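Vadis housekeeping robot: a review after a season at our guest house

5/26/18
Shared 336 times | 5 comments

When my business partner Oi-ling Poon first suggested putting a robot in with our cleaning staff, I will admit I went rather quiet and made a pot of tea. We run a guest house in Prultstead, 30 rooms over three floors, and the people who look after those rooms have been with us far longer than any of the furniture has. I wasn't at all sure how they would take it, or how I would. But we signed up for the Vadis in February, on a monthly lease through Truler, and I promised several of you in the trade that I'd write up how we got on.

The idea is simple enough. The arm rides on a cart, you wheel the cart up to the vanity, and it does the tidying and wiping of the counter while your housekeeper gets on with the beds. It has to learn each style of bathroom first, so for a good while we had it working among the kinds of things guests really do leave out, and they leave out a great deal (bless them).
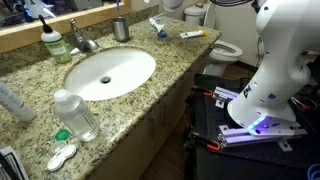 The Vadis parked beside the vanity, with a contact lens case, a toothbrush and other bits and bobs on the granite.

Now, the good. It is gentle. I had visions of smashed tumblers and we have had none of those, and it's surprisingly quiet, so you can hold a conversation over it. On a plain counter with a few bottles it does a lovely job, and it will put everything back more or less where the guest had it, something our regulars are very particular about. It takes about 4 minutes for an ordinary vanity, a bit slower than a person, but it doesn't have a bad back at the end of the morning.

The small things are where it struggles. Caps, contact lens lids and anything clear on a speckled worktop will make it stop and think, and sometimes it simply gives up and waits for somebody to come. The cart is also bulky. In our narrower bathrooms you can't get past it once it's in, and getting it over the door strips on the top floor is a two-person job with a fair bit of muttering.

What I most wanted to know, though, was how it would sit with the staff. Nobuhle Tshabalala runs the housekeeping team, and she was firm from the start that she wouldn't have anybody's hours cut on account of a machine. We put that in writing before the thing was even delivered, and I would urge anyone else to do the same. The hours have stayed, but the work has changed shape. There's less leaning over basins and more setting up, checking and moving the cart along, and two of the team have taken to it so well that they now show the others. One lady dislikes it heartily and does her rooms by hand, and we have left her to it. Nobuhle's own complaint is that mornings are chattier without it, as the girls used to work in pairs and now one of the pair is often minding the robot. I hadn't thought of that at all, and we've since changed the rota so they do the linen together.

We did look at the Mabuza as well, which was cheaper, but the training came as a thick manual and nothing else, whereas Truler sent a very patient young man for two full days.

Would I recommend it? For a larger place with roomy, matching bathrooms, yes, I think I would, so long as you talk to your people first and keep talking to them. For a small bed and breakfast I'd hold off until they make a slimmer cart. We are keeping ours until the autumn, and Oi-ling has already asked whether it can be taught to do mirrors.

Rating: 4 out of 5

5 comments | Share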